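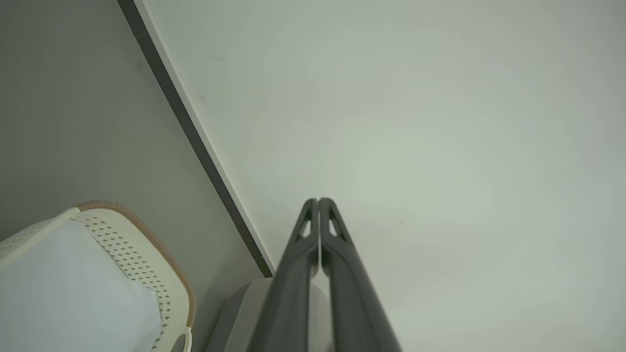
Vandinstead Community Tool Library
Frequently Asked Questions

Joining

Who can join?
Anyone 18 or older who lives or works in Vandinstead or Hisow. If you live outside both towns but own property in one of them, you can join with a tax bill or a deed.

What do I need to bring?
A photo ID and something with your current address on it. A utility bill, lease or bank statement is fine. Printed or on your phone, either one works. If your ID already shows your current address, you don't need a second document.

What does it cost?
Membership is paid once a year. The standard rate and the reduced rate are posted at the front desk and on the Join page. We don't ask for proof of income for the reduced rate.

Can two people in one household share a membership?
Yes. Both names go on the account, and both people sign the borrowing agreement. The borrowing limit stays the same.

Borrowing

How many tools can I take at once?
Three. A tool and its normal accessories count as one item, so a drill with its charger, spare battery and bit case is one.

How long can I keep them?
Two weeks for hand tools and garden tools. One week for anything with a motor. Ladders and the tile saw are also one week.

Can I renew?
Once, if nobody else has reserved the tool. You can renew from your account page or by calling during open hours. Renewals left on the answering machine after closing are handled when we open next, and a late fee may apply in between.

Can I reserve something ahead of time?
Yes, up to a month out. We hold a reserved tool until noon on the pickup day. After that it goes back on the shelf.

Do you supply blades, sandpaper and string?
We supply one working blade or bit where the tool can't be used without it. Sandpaper, trimmer string, staples, caulk and fuel are up to you. We sell a few of these at the desk, mostly sandpaper.

Can I use the tools for paid work?
Small jobs are fine. Contractors who want tools for daily use should look into the rental yard on Drarkus Road, which has longer terms and delivers.

Returns and late fees

Where do I return tools?
At the Laryea Street counter, during open hours. Please don't leave tools by the door. There is a drop box for hand tools that fit through the slot — no batteries and nothing with a cord.

Do I have to clean them?
Yes. Brush off the dirt, wipe down the handles and empty any dust bags. Mowers should come back with the deck scraped. There is a cleaning charge for tools that need more than a few minutes of work.

What happens if I'm late?
Fees are charged by the day and stop once they reach the replacement price of the tool. You can't borrow anything else while you have an overdue item.

What if a tool breaks while I'm using it?
Stop using it and tell us when you bring it back. There is no charge for normal wear. Please don't try to fix it yourself, even if you know how. If it was lost, dropped in water or used for something it wasn't made for, we will ask you to cover the repair or the replacement.

Safety

Do I need training?
For the chainsaw, table saw, chipper and floor sander, yes. The session takes almost 3 hours and covers all four. Your account is marked afterward and you don't have to repeat it. Sign-up sheets are at the desk.

Do you lend safety gear?
Ear muffs, face shields and hard hats, yes, and they don't count toward your limit. Gloves and dust masks you bring yourself.

Donations

Do you take used tools?
Yes, if they work and have no missing guards or cut cords. We also take manuals. We can't take gas cans, paint, old wheel rims, or extension ladders with bent rails. Call first for anything too heavy for one person to carry.

Can I get a receipt?
We can write one listing the items. We don't put a dollar value on them.

Location and hours

Where are you?
176 Laryea Street, Vandinstead, on the ground floor. Enter from the parking lot side. The loading zone by the door has a 15-minute limit.

When are you open?
Current hours are on the home page. We close for inventory for two weeks in July, and nothing is due back during that time. Tools borrowed just before the break are due on the first open day after it.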